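Small Parts Storage: New Arrangements for the Workshop and Loan Counter

Members will be aware that the storage of screws, washers, fuses, picture hooks and similar items at the Takthorpe workshop has been under review since the autumn. The review is now complete, and the arrangements set out in this item take effect from the beginning of March. They apply to all members who use the benches, and to those who collect items from the loan counter.

A stocktake carried out in January recorded 985 separate packets, tins and jars of small parts on the open shelving. Of these, 354 carried no label or a label that could no longer be read. A further number duplicated stock already held elsewhere in the building, and in several instances the same size of wood screw had been bought three times in one year. The open shelving will therefore be withdrawn from use for small parts, and the stock will be transferred to portable drawer organisers.

The model chosen has nine clear drawers in a yellow frame, set out in three rows of three, with a carrying handle at the top. It can be lifted from the shelf, placed on a table and returned at the end of the session. Clear drawers were preferred to solid ones so that members may see at a glance which drawer they need, although labels will still be required.
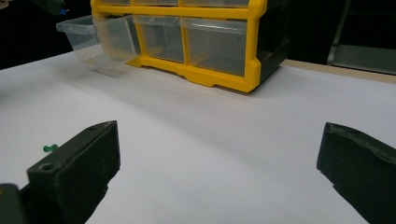
Each organiser will be given over to a single class of item. Wood screws, machine screws, nuts and washers, electrical sundries, and hooks and fixings will be kept apart, and no organiser is to hold a mixture. Members who find an item in the wrong drawer are asked to return it to the correct one if they are certain where it belongs, and otherwise to place it in the sorting tray at the counter.

Within each organiser, drawers are to be filled from the top row downwards, with the smallest sizes at the upper left. The heaviest items should go in the bottom row. This applies in particular to the nuts and washers, where a full upper row would make the unit awkward to carry by the handle. Drawers should be filled to no more than two thirds of their depth. Overfilled drawers tend to catch on the frame when they are opened, and the contents then find their way to the floor.

Labels will be printed at the counter and fixed to the lower part of the drawer front, leaving the upper part clear. Handwritten labels are acceptable as a temporary measure. The label should give the item, the size and, for screws, the type of head. Trade names should not be used alone: "Morari hooks" was found on several tins in the stocktake, and the hooks inside were of four different sizes.

Members are reminded of the following points when using an organiser at the bench:

Place it upright on a clear, level surface, well back from the edge of the table.

Open one drawer at a time, and support the drawer from beneath when drawing it out beyond halfway.

Take out the number of items required and close the drawer before beginning work.

Do not carry an organiser with any drawer open.

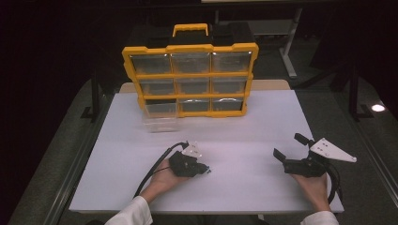 The transfer of stock will be carried out over the course of February. The Cormier Room will be set aside for sorting between 10 a.m. and 4 p.m. on the dates posted at the entrance, and will not be available for other bookings during those hours. Members willing to give an hour or two to the work should leave their name at the counter. Tea will be provided. Those with good close eyesight, or a thread gauge of their own, will be especially welcome.

Stock which cannot be identified, or which is rusted or bent, will be disposed of through the metal recycling bin. Sound items surplus to our needs will be bagged and offered to members free of charge — a limit of two bags per household will apply in the first week. It is expected that 500 of the existing containers will be emptied and released in this way, and clean glass jars may be taken home on request.

The organisers are being purchased from the equipment fund through Broneo at a total cost of £887, including delivery and a small number of spare drawers. No increase in the annual subscription is proposed in connection with this purchase. Spare drawers will be kept behind the counter, and any breakage should be reported so that a replacement can be issued.

Larger fixings, including coach bolts and gate hinges, are not affected and will remain in the bins beneath the rear bench. The arrangements for sandpaper and adhesives are likewise unchanged.

Questions concerning the new storage should be addressed in writing to Tahsin Sikder, Workshop Secretary, or left in the message box at the loan counter. Suggestions for additional classes of item will be considered at the April meeting.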